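Setting Up Paper Files for a Small Office

Office Procedures, Trorenora Records Service
Prepared by Adjoa Agbenyega. Reviewed by Harvey Tremblay.

These instructions apply to any office that keeps signed originals on paper. Staff should complete every step before sending files to the storage room.

Step 1. Sort by subject, then by date. Place the newest document on top. Remove duplicates, blank pages and sticky notes. Metal clips should be taken off, as they rust and mark the paper.

Step 2. Prepare a contents sheet. List each document by title and date. The sheet goes in first, facing the front, and a copy is kept at the desk of the person responsible for the file.

Step 3. Choose a container. Letters and contracts that will be consulted often belong in folders. Closed files that must travel should be placed in envelopes that can be fastened. An envelope should hold no more than 90 sheets. Divide larger files and mark each part with its number.

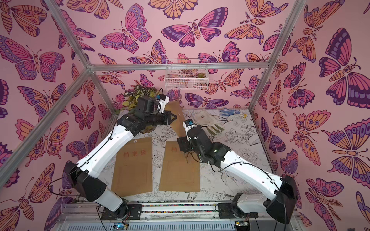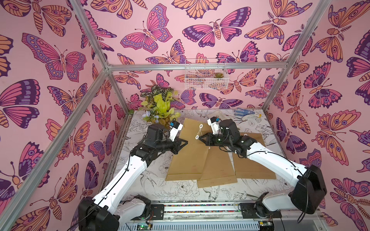
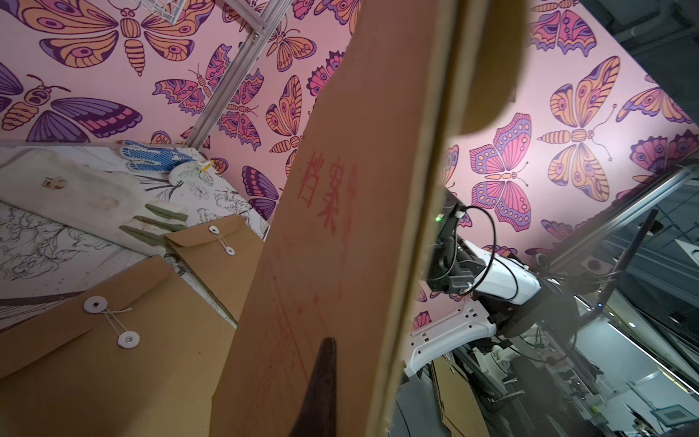

Second and third pictures: brown kraft envelopes.

Step 4. Label before filling. Write on a flat, empty envelope with a soft pencil or archival pen. Give the office name, the subject, the first and last dates, and the part number. Abbreviations are permitted only if they appear on the office list.

Step 5. Fasten and box. Close each envelope without pulling the paper out of shape. Stand the envelopes upright in the box with labels facing the same way. If the box is not full, add a spacer so that the contents do not lean.

Step 6. Record the transfer. Enter the box number in the register and obtain a signature from the receiving clerk. Boxes are accepted in April only. Requests for transfer at any other time should be sent in writing to Esi Atinga.

Files on loan must be returned within 31 days. An envelope that is torn or has lost its fastening should be replaced, and the old label copied in full onto the new one.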